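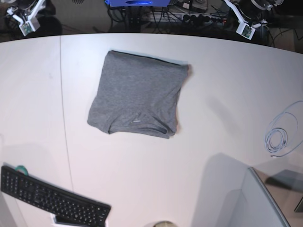 Progress report, Burau Clothing Room
To: Wissam Karam, Sleiman Fund
15 May 2020

Hi Wissam,

You asked for a page or so on how the folding and sorting side is going, so I'm leaving the rent and the van for the other report (Zsolt Juhász is writing that one and he'll do it with more commas than me).

The big number first. Since the grant started we've sorted, folded and shelved 1,687 pieces of clothing. T-shirts are the largest pile by a mile, and gray T-shirts are the largest pile within the pile. I had no idea how many gray T-shirts there were in this town! We aimed for 600 pieces by now, so we're well past it, but I should say that target was a guess I made on the bus and I'd set a harder one next time.

Folding took up more of our meetings than I'd like to admit. We started with everyone doing it their own way, and the shelves looked awful — long skinny bundles next to fat square ones, and stacks that slid over whenever you pulled one out from the middle. Now we all do the same square fold. Shirt face down, sides in, sleeves back on themselves, then bottom up to the collar and turn the whole thing over. The top edge nearly always comes out straight. The bottom edge is where it goes wrong, and heavier knits still end up bulging on one side. I've stopped refolding those. If it sits in the stack and the size can be found, it goes on the shelf.

Which brings me to sizes. We lost a lot of time in the first weeks to opening up finished bundles to look for a tag, then having to fold them again. So the size now goes on a paper slip tucked under the top layer, written before anybody starts folding. It's slow going with the older donations where the tag has been cut out, and we've been holding those up against a sample shirt for each size. Zsolt thinks we should just mark them "medium-ish." We're still arguing.

Money. The shelving from Grakholm came in under the quote and the 70 bins are all in use except the ones with no lids, which I've asked them to replace. We also bought 2 folding tables. I'd planned on one, but with one table the sorters and the folders were elbowing each other all morning and the clean things kept getting mixed back in with the unsorted things. Worth every cent.

Things that haven't gone so well: children's clothes are behind. They take as long to fold as the adult sizes and the bundles are so small they disappear in the bins, so I'd like to try shallow trays. The Avura stock sheet is also a bit of a headache. It wants a color and a fabric for every single item and we just don't have the hours, so for now we fill in type and size and leave the rest blank. Tell me if that's a problem on your end and I'll find someone to go back through it.

Next up is the winter clothing, which needs to be out and on the shelves by September. Sweaters don't take the square fold at all well (I've tried!) so we'll probably roll them. I'd like to move what's left of the shelving money over to the trays if you're okay with that, and I can send the prices whenever you want them.

Come by and see the shelves. The gray section is very tidy.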